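Search this site Search Type a word and press enter

How a reality TV show gets made

By Deolinda Leitão
July

Reality shows are programmes about people who are not actors. They might be baking cakes, looking for love, living on an island or moving house. Nobody gives them lines to learn. That doesn't mean the programme makes itself, though. A lot of people work on it before you see it.

Finding the people

The first job is called casting. A casting team reads letters and watches short videos sent in by people who want to be on the show. They look for people who talk easily and who are different from each other. A house full of very quiet people would be hard to watch for an hour.

Take a programme called Fultetti, in which families swap kitchens and cook each other's dinners. The casting team watched 172 videos and picked two families. The others got a letter saying thank you.

Filming

Most shows film far more than they need. Small cameras are fixed to walls and shelves, and camera operators carry bigger ones. Everyone taking part wears a little microphone, usually clipped under their clothes. After a while many people forget it is there, and they say things they wouldn't say to a stranger.

Fultetti filmed for almost 52 hours to make one series. The rest of the work was choosing which bits to keep. 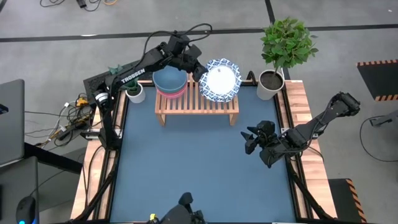

Choosing is the editor's job. An editor called Meirion Pritchard worked on the series, and he began by watching everything and writing notes. Then he put the best parts in order. If two people argued at breakfast and made up at lunch, he could show both, or only the argument. You would think something quite different about them depending on which he chose.

Is it real?

Partly. The people are real and so are most of their feelings. But a producer may ask someone to walk through a door again so the camera can see their face. A producer may also ask, "How did you feel when he said that?" and the answer is put in later, with the question taken out. These are the parts where one person sits on a chair and talks to the camera. They are often filmed days afterwards.

Music changes things too. Slow piano makes a person washing up look sad. Bouncy music makes the same person look silly.

What happens afterwards

When the series ends, people go home and back to work or school. Some are recognised in shops for a few weeks. Vasco Cardoso, the dad in one of the Fultetti families, was asked about his fish soup every Sunday at the market. Good shows give people someone to talk to if the attention becomes too much.

Words to know

Casting: choosing who will be in a programme.
Producer: a person who plans the programme and keeps it going.
Editor: a person who chooses and joins the filmed parts.
Series: a set of programmes that belong together.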